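웹표준 이야기 > CSS

제목: position: sticky, 이제 실서비스에 넣어도 될까요?

글쓴이: 모눈종이
2019년 1월 6일 일요일

쇼핑몰 관리 화면을 고치는 중입니다. 주문 목록 표의 머리글을 스크롤할 때 위에 붙여 두고 싶은데, 지금은 jQuery 플러그인으로 표를 하나 더 복제해서 띄우는 방식입니다. 열 너비가 자꾸 어긋나서 이번에 걷어내고 position: sticky로 바꾸려고 합니다.

문제는 IE11입니다. 지난 9월부터 쌓인 접속 기록을 보니 관리자 쪽 사용자의 28퍼센트가 아직 IE11이네요. sticky가 안 먹으면 그냥 일반 표처럼 스크롤되는데, 이 정도는 감수해도 되는지 의견을 듣고 싶습니다.

그리고 thead에 sticky를 줬더니 크롬에서 아무 반응이 없습니다. 파이어폭스에서는 잘 붙습니다. 제가 뭘 빠뜨린 건가요?

글쓴이: gridgap

크롬은 thead나 tr에 주면 안 먹습니다. th에 직접 주세요.

th { position: -webkit-sticky; position: sticky; top: 0; background: #fff; }

배경색을 안 넣으면 밑으로 지나가는 글자가 비쳐 보입니다. 사파리 때문에 접두어 붙은 줄도 남겨 두시고요. 순서는 접두어가 먼저입니다.

글쓴이: 느린새로고침

28퍼센트면 저는 안 바꿉니다. 관리 화면은 하루 종일 켜 놓고 쓰는 사람들이라 머리글이 안 붙으면 바로 전화 옵니다. 저희도 Cledatik 관리자 페이지에서 플러그인을 뺐다가 이틀 만에 되돌렸습니다. 열이 열 개가 넘으면 머리글 없이는 숫자가 뭔지 모릅니다.

글쓴이: gridgap

되돌릴 필요까지는 없었을 것 같은데요. @supports로 나눠서 지원하는 쪽은 CSS로 처리하고, 나머지만 스크립트를 불러오면 됩니다. IE11은 @supports 자체를 모르니까 스크립트에서 CSS.supports가 있는지부터 확인하면 되고요. 최신 브라우저 쓰는 사람까지 플러그인을 받을 이유가 없습니다.

글쓴이: 느린새로고침

그러면 코드가 두 벌이 되잖아요. 테스트도 두 번 해야 하고, 인수인계받는 사람은 왜 이렇게 돼 있는지 모릅니다. 저는 한 벌로 가는 게 낫다고 봅니다.

글쓴이: Yiran Du

저는 gridgap님 쪽입니다. 다만 표를 감싼 요소에 overflow가 걸려 있는지 먼저 보세요. 가로 스크롤 때문에 overflow-x: auto를 준 div가 있으면 sticky의 기준이 창이 아니라 그 div가 됩니다. 그 div에 높이가 없으면 아무리 top: 0을 줘도 안 붙는 것처럼 보입니다. 저도 개인 블로그 본문에 넣어 보다가 여기서 반나절 썼습니다. 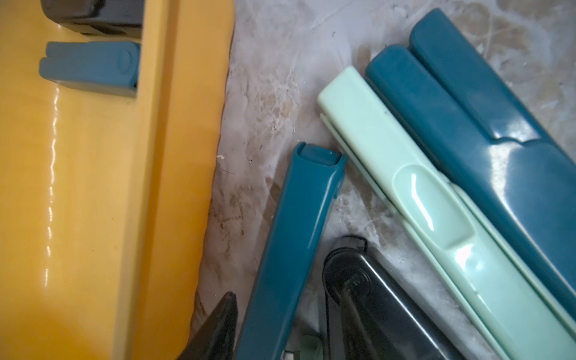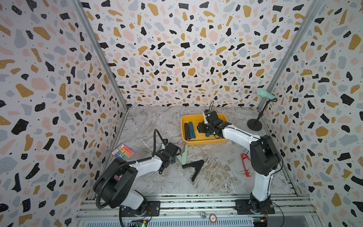
overflow를 지웠더니 바로 붙었고, 좁은 화면에서만 미디어 쿼리로 다시 걸었습니다. 대신 모바일에서는 고정을 포기했습니다. 둘 다 하려면 감싼 div에 높이를 주고 안에서 스크롤하게 해야 하는데, 휴대폰에서는 스크롤 안에 또 스크롤이 생겨서 쓰기 불편합니다.

글쓴이: 모눈종이

overflow 맞습니다. 감싼 div에 걸려 있었습니다. th로 옮기고 overflow를 빼니까 크롬에서도 붙습니다. 감사합니다.

그런데 머리글 아래 테두리가 스크롤하면 사라집니다. border-collapse: collapse 상태입니다.

글쓴이: gridgap

collapse면 테두리가 셀이 아니라 표에 속해서 같이 따라오지 않습니다. border-collapse: separate; border-spacing: 0; 으로 바꾸고 테두리를 한쪽씩만 주세요. 귀찮으면 th에 box-shadow: inset 0 -1px 0 #ccc; 를 줘도 됩니다.

글쓴이: Hongjun Yin

box-shadow 쪽이 편합니다. separate로 바꾸면 기존 표 스타일을 다 손봐야 합니다.

IE11 건은 사용자 수보다 누가 쓰는지를 보시는 게 좋겠습니다. 저희 회사는 물류팀만 IE11이었는데, 그 팀은 한 번에 100행을 띄워 놓고 일하더군요. 나머지 팀은 열 몇 행만 보니까 머리글 고정이 필요 없었습니다. 그래서 물류팀이 크롬으로 바꿀 때까지 기다렸다가 한꺼번에 뺐습니다.

글쓴이: 느린새로고침

그게 되는 회사면 좋겠습니다. 저희 고객사는 결재 시스템이 ActiveX라 브라우저를 못 바꿉니다.

글쓴이: 모눈종이

저희도 결재 쪽이 비슷해서 당분간 IE11이 줄어들 것 같지는 않습니다. 일단 gridgap님 말씀대로 나눠서 넣고, 스크립트 쪽에 왜 남겨 뒀는지 주석을 달아 두기로 했습니다. 테두리는 box-shadow로 해결했습니다.

왼쪽 첫 열도 같이 고정해 달라는 요청이 방금 들어왔는데, 모서리 칸의 z-index는 따로 올려야 하나요?

글쓴이: gridgap

네. 첫 열 td를 1, 머리글 th를 2, 모서리 th를 3으로 주면 됩니다. 첫 열에는 left: 0이랑 배경색도 넣으시고요.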